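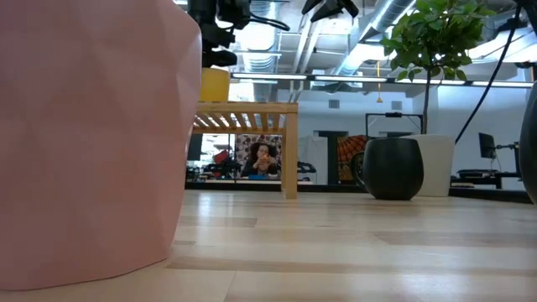 2023-12-07

In by eight. Lights were already on and the arms were powered, so I went straight to the logs from last night.

The overnight job had stopped at 2,781 plans. It should have gone to the end of the list. The planner process was still up but it had quit answering, and the last line in the log was a warning about a stale transform. Same warning as in November. I had marked that one fixed. I have now marked it open again and put the log in the ticket.

I spent the first hour on the timestamps. Justham asks for the wrist pose at the time of the camera image, and if the pose buffer doesn't reach back that far it waits. In the version we run, it waits with no timeout. I gave it a timeout of 2 seconds and made it return an error the caller has to handle. Then I had to go and handle it in the four places that call it. Three were easy. The fourth is in the retry code, and I don't understand the retry code well enough to say it is right. I wrote a comment there saying so.

Justham has a config flag called `wait_policy` that looks like it should do this. It is read at startup and then never used. I left it in and added a note to the readme. Taking it out would break the config files on the other station.

After that, the mugs. Flundia gives us a mask and a handle direction for each mug. The light ones are good. The black ones are the trouble. The black mug with the red-orange inside is fine as long as the camera can see some of the inside, and the network seems to lean on that ring of color. The all-black one gives a decent mask and a handle direction that swings from image to image. Depth on it is mostly holes.

I tried three things before lunch:

- Filling the depth holes from the mask edge. Made the rim too thick and the grasp too high.
- Averaging the handle direction over a short window. Helped when the direction was wobbling, did nothing when it had flipped by a half turn.
- Treating a flip as its own case. Keep two guesses for the handle, and only let the planner have one once it has been ahead for a while.

I kept the last one. It costs some time at the start of each pick, and I don't love that. The wait is a parameter and I can tune it later. I ran it on the recorded images and the flips went away in all the clips I had saved as bad. I have no clips of the plant side of the table with the black mug close to it, so I don't know about leaves. Put that on the list.

Lunch at my desk. Read through the notes from the Flundia people on their next release. They are changing the mask format again. I pinned our version.

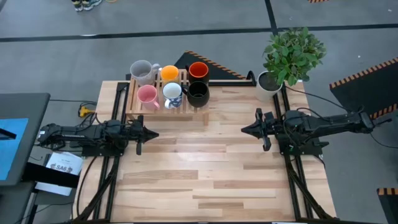
*Pavliuk Lab, Bimanual Software Group - Nornenlow*

The afternoon was planning for both arms. With the rack at the back of the table and an arm coming in from each side, the middle is the only place where they can get in each other's way, and every handover goes through the middle. Up to now we have planned one arm, frozen it, and planned the other around it. It works, and it is slow to watch. One gripper sits open over the table while the other one thinks.

What I want is for the second arm to start moving toward a waiting pose while the first is still on its way to the rack. I wrote it as a reservation. Each arm claims a box of space for a stretch of time and the planner won't enter a box the other one holds. It took most of the afternoon and it is not clever. The boxes are too big. I made them big on purpose, and I will shrink them when I trust the clock.

The control loop runs at 90 Hz and the reservation check is inside it now. I was worried about that. I timed it and the check fits, with room left, as long as there are no more than a few boxes. With a long list it starts to miss cycles. So I drop the expired boxes before the check and not after. One line moved up. Should have been there from the start.

Simulation first. I loaded the scene with 6 mugs on the rack and let it run through handovers left to right, then right to left. Left to right was good. Right to left, the left arm took the waiting pose with its wrist turned the long way around, and the cables on the real arm would not like that. There is a joint limit in the robot file that allows it. I put a tighter limit in the planner's own settings and left the robot file alone, as the calibration script reads the same file and I don't want to touch calibration this week.

Things I noticed about the tooling, so that I have them written down somewhere:

- The viewer draws reservations one cycle late. It makes a good plan look like a collision. I lost twenty minutes to this.
- Reloading the scene resets the mug colors but keeps the mug IDs, so the labels are wrong until the next detection.
- `plan_replay` can't skip forward. To see a failure near the end you sit through all of it.
- The log rotates at midnight and the overnight job does not notice. It keeps writing to the old file.

The last one probably explains why the November log looked like it ended early. I had taken that for the crash. Now I am less sure it was the same bug. I added a note to the ticket and left the title as it is.

Didn't run the reservation code on the real arms. It was past five, and I would like the first run to be at low speed with time to stop and look. Left the branch pushed, tests passing except for the one viewer test that fails on this machine and no other.

For tomorrow: low-speed run, left to right only. Record the black mug next to the plant. Ask the Justham maintainers about `wait_policy`. Fix the log rotation before the next overnight job, or start the job after midnight and fix it next week.

Started the overnight job again with the timeout in. Home by six thirty.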